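旧电脑集中回收三月收尾 卡纳里片区登记1088台

卡纳里(Carnari)片区的旧电脑集中回收工作在三月底结束。承办方里迪科(Ridico)公布的登记表显示,这次共收到整机1088台,另有显示器、键盘、电源线等散件若干,散件按重量入账,不计台数。登记工作设在片区内5个收集点,每天上午九点开门,下午五点半停止收件。

整机之中,台式机占了大头。里迪科把收到的机器分成两类:能开机的送去检测,清除数据后重新装配;不能开机的拆成零件,再按金属、线路板、塑料外壳分别打包,交给下游处理厂。分类结果要到下个月才能全部核对完毕,目前公布的只是收件数字。

与上一轮相比,这一轮最大的变化在手续上。过去居民交机器时只需在本子上签个名,这次改为一机一单,单据一式两联,上面写明机型、有无硬盘、是否要求当面拆除硬盘。居民拿走一联,凭单号可以在里迪科的网页上查到机器处理到了哪一步。单位交来的机器数量较多,允许合并填写一张清单,但硬盘仍须逐块登记编号。

硬盘是收集点被问得最多的事情。不少人家里的旧机器放了多年,迟迟没有处理,原因是里面存着照片、账单和孩子的作业,不知道删干净没有。按照这次的办法,居民可以在三种方式里选一种:自己把硬盘拆下来带走;由工作人员当面拆下并打孔;随机器一同送走,由检测间统一擦除。选第二种的,打孔后的硬盘可以留下,也可以带回家。选第三种的,擦除完成后网页上会出现一份记录,注明日期和硬盘编号。

费用方面,个人交机一律免费,单位交机在20台以内免费,超出部分收取搬运费。上门取件只对行动不便的住户开放,需要提前打电话预约,由收集点安排车辆。预约电话在中午十二点到一点之间无人接听。

检测间设在加利亚多(Gallardo)路的旧仓库内,进门左手是收货区,右手是货架。机器送到后先除尘,再通电试机,不能点亮的逐项换件排查。常见的毛病集中在几处:主板电池没电,内存接触不良,风扇卡住,电源老化。前两种处理起来很快,换一枚纽扣电池,或者把内存条拔下来擦一擦重新插好,多半就能启动。电源出问题的机器要看有没有合适的替换件,有些品牌机的电源尺寸和接口与通用型号不同,只能等同型号的拆机件。
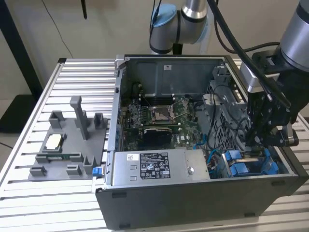

塔伦·斯里瓦斯塔瓦(Tarun Srivastava)认为,拆机件的登记应当再细一些。他说,眼下货架上的电源只按功率摆放,找一个合用的往往要翻好几层,如果入库时把接口类型和适用机型一起写上标签,修复的速度会快得多。他还提出,内存也该按代数和容量分开存放,混在一个箱子里,取用时一条一条看编号,很费工夫。

里迪科答复说,货架标签正在重做,新标签会加上接口一栏,内存改用分格盒存放。适用机型一栏暂时不加,理由是同一个零件往往能用在许多机型上,写全了标签放不下,打算改为在库存系统里查询。系统由埃文(Evine)软件提供,收集点和检测间使用同一套账号,四月起试用。

修好的机器去向已经定下一部分。首批103台将交给片区内的学校机房、图书阅览室和老年活动室,每台配显示器、键盘和鼠标,装好操作系统和办公软件。接收单位需要自己准备桌子和插座,并指定一人签收。里迪科提供一年的维修,第一年内换件不收费,之后只收零件钱。

申请第二批机器的单位可以到各收集点领表,也可以从网页下载。表格只有一页,要填写单位名称、用途、需要的台数以及安放地点。申请台数较多的,里迪科会派人去现场看一次电路。老房子的插座往往共用一条线路,几台电脑同时开机容易跳闸,上一轮就有两处活动室因为这个缘故推迟了开放。

有居民问能不能申请个人使用。这次的答复是暂不受理,等单位的申请分配完以后,如有剩余再另行通知。家中有学生且没有电脑的,可以先在收集点留下姓名和联系方式。

尼拉姆·乔杜里(Neelam Chaudhary)在收集点帮忙填单。她提到,来交机器的人里有很多说不清机型,单据上这一栏常常空着,要等送到检测间才能补上。她建议下一轮在门口贴一张对照图,标明铭牌通常在什么位置:台式机一般在机箱侧面或背面,笔记本电脑在底部。她还说,有的住户把打印机、路由器和废旧电池一并带来,收集点不收电池,只好请人再带回去。

关于电池,里迪科在公告末尾作了说明。笔记本电脑内置的电池不必取出,随整机交来即可;已经鼓包的,请不要按压,也不要自行拆卸,到收集点后先告诉工作人员,单独放进防火箱。零散的充电电池、充电宝和纽扣电池不在这次的收件范围内,应当投到片区原有的电池回收箱。打印机可以收,墨盒和硒鼓要先取出。路由器和机顶盒按散件处理,称重后入账。老式显像管显示器也收,但由于较重,请至少两人搬运,屏幕朝里抱稳。

不能修复的机器拆解后,金属外壳和散热片的去处比较明确,线路板要攒够一车才运走。里迪科表示,线路板在仓库里的存放时间不超过三个月,堆放处铺有防渗垫,不露天放置。塑料外壳按颜色粗分,带有喷漆和贴纸的另放一堆。拆下来的螺丝统一装桶,其中一部分留给检测间自用,合上机箱时经常缺这几颗。

下一轮回收的时间还没有确定。5个收集点中有4个会保留下来,平时每月开放两天,具体日子贴在门口。设在菜市场旁边的那一处是临时借用的场地,已经撤走,附近居民可以改到加利亚多路的仓库交件,从东侧小门进入。仓库门前不能停车,送件车辆请停在对面的空地上。

已经交机但还没有查到进度的居民,可以先核对单号有没有输错。单号共八位,前两位是收集点代码,后六位是流水号,中间的短横不用输入。三月最后几天收到的机器较多,录入有些延迟,网页上要过一段时间才能显示。单据遗失的,带上身份证件到原收集点补开,尾号为2044的热线电话也受理查询,接听时间为上午九点到下午五点。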